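Our project was a live web chat for the student television channel, run straight after each new episode of the campus drama *Trivura*. We are Viola Sanna, Corrado Vitale and Georges Zoubi, and we had one term, a very small budget and a great deal of goodwill from the cast.

## What we wanted to find out

Viewers already talk about *Trivura* while it is on, mostly in group messages we never see. We wanted to know whether they would stay for half an hour afterwards if there was someone from the programme to talk to, and whether their questions would be any different from the ones our presenters ask. Our tutor, Gunther Lindemann, suggested we keep the format plain: one host, one guest, questions typed in by the audience, no clips. It was excellent advice and we ignored it for the first show, which had far too many clips in it.

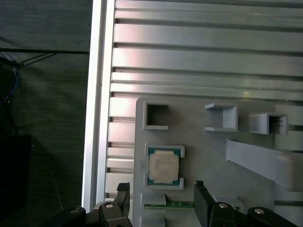 ## Format

We made 3 programmes in the end. Each ran for half an hour and went out on the channel's own page, with a question box under the player. Viola hosted, Georges read the incoming questions and passed the good ones along, and Corrado directed and mixed the sound (and rang the guests the night before to make sure they were coming!).

The guest for the second programme was Fulvio Lo Presti, who plays the lighthouse keeper's brother, and he was a joy. Someone asked why his character never takes off his coat. He talked for six minutes about that coat, where it was found, how heavy it gets under the lights, and we would have happily let him go on until midnight.

## What went well

The questions were wonderful. Viewers had noticed things the writers had forgotten, including a letter in episode 2 that is posted and never mentioned again. The writers have since brought it back, and we are claiming that one as ours.

Sorting the questions also got much easier once Georges split them into two piles, "story" and "how it's made". Viola could then move between the two without the chat feeling like a form being filled in.

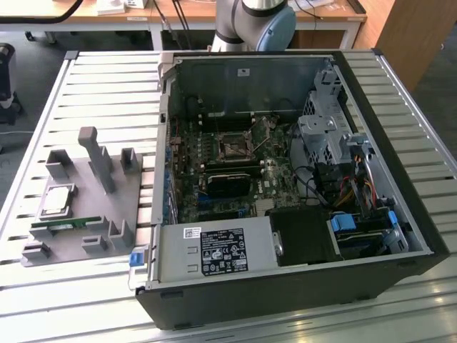 We had expected the "how it's made" pile to be the small one, and by the last programme it was the larger by a long way. People wanted to know about rehearsals, false rain, learning lines on the bus. If the series returns in March we would love to give one whole chat to the crew, starting with the sound team.

## What we would change

- Start later. A gap of 18 minutes between the credits and the first programme lost us viewers, but starting at once, as we did with the second, left the guest out of breath. Five minutes felt right for the third.
- Tell people sooner. Our first trailer went out the same afternoon.
- Give the host a proper running order on paper. Viola was reading hers from a phone and it kept going dark.
- Book a spare guest. We never needed one, but Corrado would have slept better.

Recordings of all the programmes are in the channel archive under the working title *Pace*, and Georges has the full list of questions for anyone who wants to read them.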